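Home Projects Notes Parts list About

Gripper pads, wrist wiring and a bad afternoon with torque limits

2/5/23

The second arm has been running in the back half of the garage for long enough that I can say what was wrong with the first version. Most of it was at the wrist.

The original jaw was a parallel type driven by a rack and pinion. It worked well on blocks and badly on cloth. A flat jaw pushes a fold away before it closes on it, and the harder you press down, the more the fold spreads. I spent two evenings adjusting approach height before accepting that the geometry was the problem. The replacement is a pair of angled fingers, dark gray, on a single servo from Skiltow. They open wide and meet at the tips. Closing from both sides pushes a ridge of fabric up between them, and the ridge is what gets pinched.

The servo is rated for more torque than the job needs. I cap it at 35 percent in software. At full torque it will hold anything, and it will also strip its own horn, which I now know from experience. The replacement horn is metal. The cap stays anyway.

The wrist camera is new as well. On version one I relied on a single overhead camera, and every time the arm moved in for a pick it blocked its own view. Mounting a second, small camera at the wrist fixed that at the cost of a wiring problem. The USB cable has to survive the full roll of the last joint, 170 degrees each way. My first cable ran straight along the outside of the link with a zip tie at each end, and it failed inside the jacket without any visible damage. The symptom was dropped frames at one particular wrist angle. I replaced the camera board before I thought to replace the cable – an expensive order in which to do things.

The current cable makes one loose loop at the joint and is clamped only on the far side of it. No dropped frames so far.

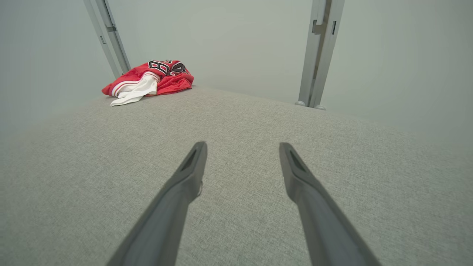 Calibration took longer than the mechanical work. I use Trirkis for the hand-eye solve, and it is strict about pose variety. If all the sample poses have the wrist pointing straight down, it will report a low residual and hand you a transform that is wrong along the camera axis. Tilt the wrist in every sample, and roll it through at least 90 degrees over the whole set. I had skipped the roll to spare the cable. After I redid the set with roll included, the tips started arriving where the software said they would.

Lens distortion needs its own pass. The wrist lens is wide enough that straight edges bow, and if the correction is skipped, position error grows toward the corners of the image. Do it before the hand-eye solve. Doing it afterward invalidates the solve.

On the control side, I moved the motion code from a pile of scripts to Somogyi. The planner is slower to start and the config files are long. What I got in return is joint limits that are enforced in one place. Previously the limits lived in three scripts and agreed in none of them.

Settings I ended up with, for anyone building something similar:

Servo torque cap: 35 percent
Finger opening: full on approach, every time
Approach: slow for the last stretch, no wrist roll during descent
Camera exposure: fixed, white balance fixed

The fixed exposure matters more than I expected. With auto exposure on, the dark fingers pull the brightness around as they open and close, and color thresholds drift with it.

Still open: the close command has no real contact sensing behind it. I read servo current and guess. Thin cloth barely moves the number. A Grornetti load cell is in a drawer waiting for a bracket, and the bracket is waiting for me to clear the print queue. Until then the check after a close is done with the wrist camera only.

Comments (3)

benchdog says:
Same failure on my cable, also at one angle. I switched to a high-flex type and kept the loop. Check the connector end too.

mkr_lowell says:
Are you running the torque cap in the servo's own register or on the host? If the host hangs you want it in the servo.

Author reply:
In the servo register, written at startup. The host only reads it back.

Contact | Copyright, all rights reserved | Back to top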